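Akix Feeding Arm — Frequently Asked Questions

What is in the box?
The arm, the gripper with two fingers, the wrist camera, a table clamp and the power supply. Bowls and cups are not included.

Which cups can it hold?
Most metal or hard plastic mugs up to 89 mm wide. Please teach each new mug once in the Skisness app before the first meal. Paper cups are not supported.

Does the size of the kibble matter?
For pouring, yes. Large pellets fall in groups, so choose the "slow tilt" setting. Small kibble flows more evenly and the normal setting is enough.
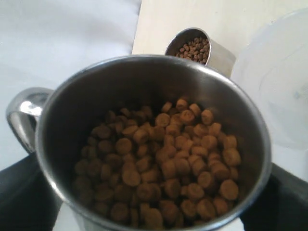 Wrist camera view: large pellets in the mug held by the gripper, smaller kibble in the scoop behind.

Can I use wet food?
No. The arm is tested only with dry food.

How long does one meal take?
Around 20 seconds for each bowl, with the normal setting. Slow tilt needs more time.

My pet comes near while the arm is moving. Is it safe?
The arm stops when it feels contact — but we recommend to keep animals away until the light is green.

Who answers if I have a problem?
Li-hua Chang and Odair Guimarães read the support mail. Please write the serial number, it is under the base.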